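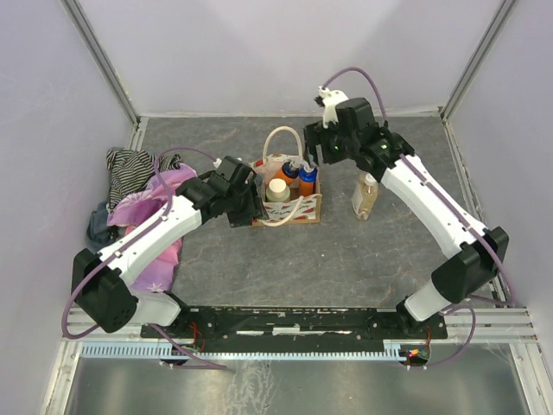 14 de maio de 2026, noite da sacola

Cheguei em casa com os dedos pretos de limpar o trilho e ainda elétrica demais para dormir, então vou escrever. Hoje o clube inteiro ficou na sala até apagarem a luz do corredor!

A tarefa do mês é a mesma desde o sorteio: os dois braços têm que arrumar as compras numa sacola de presente e depois cuidar dos panos. Parece coisa de criança até a gente sentar nos comandos. A sacola é aquela branca na frente, com desenho de melancia, e eu já tenho um carinho enorme por ela. As alças são de corda grossa, lindas, e são também o nosso maior inimigo. A de trás fica em pé, fazendo um arco, e a da frente cai por cima do desenho. Se a garra direita entra baixa demais, engancha na corda e lá se vai a sacola toda.

O Cleiton teve a ideia de usar o braço esquerdo só para segurar a sacola pela lateral, quietinho, e deixar todo o trabalho de pegar e soltar para o direito. Eu era contra (achava desperdício de braço) e perdi a discussão com gosto. A sacola parou de passear pela mesa. Os dois frascos laranja e azul foram para dentro, o pote de tampa creme também, e sobrou o líquido âmbar, que é o chato da família. Ele é transparente, cheio de reflexo, e a tampa é pequena para os nossos dedos. A gente vinha chegando por cima e ele escorregava. A Safta pediu para tentar com o punho mais inclinado, descendo devagar, e fechou a garra logo abaixo da tampa. Subiu! Subiu torto, mas subiu, e eu dei um grito que fez o Tudor largar o café.

Não entrou na sacola de primeira. Nem de segunda. Fizemos 10 tentativas com ele e em 3 o frasco foi parar lá dentro sem derrubar os outros. A Rodica anotou tudo no caderno, com aquela letra miúda dela, e disse que em janeiro a gente não conseguia nem abrir a garra na hora certa. É verdade. Em janeiro eu passei uma tarde inteira empurrando uma tampa para fora da mesa.

Sobre os panos: não encostamos neles de propósito hoje. Ficaram amontoados do lado esquerdo, o listrado, o rosa com lilás e o azul-escuro, e o braço esquerdo passa por cima do rosa toda vez que vai até a sacola. Acho que vamos ter que mudar o monte de lugar ou mudar a posição de descanso do braço. O Tudor prefere mexer no braço, eu prefiro mexer no monte. Fica para a próxima reunião.

Outra coisa para não esquecer: o cabo roxo do lado esquerdo faz uma volta muito aberta por fora do cotovelo. Quero prender melhor antes que alguma coisa puxe. E perguntar à Smaranda se ainda tem abraçadeira na gaveta dela.

O encontro em Flasthorpe está chegando e a equipe de Bralton já mandou mensagem perguntando se a gente vai de sacola ou de caixa. De sacola, claro! A regra dá 80 pontos para a arrumação completa e eu não quero trocar alça de corda por papelão liso a esta altura. Já conheço essas alças de cor.

O Cleiton me deixou pilotar a última rodada. Fiquei com a mão suada, prendi a respiração na descida e soltei o frasco um tantinho cedo, bateu na borda e voltou para a mesa. Todo mundo fez "aaah" junto. Mesmo assim vim o caminho inteiro no ônibus repetindo o movimento com a mão no ar, inclina, desce, fecha, e uma senhora ficou me olhando.

Amanhã: fita nova para marcar o lugar da sacola, abraçadeiras, devolver a chave da sala à Rodica.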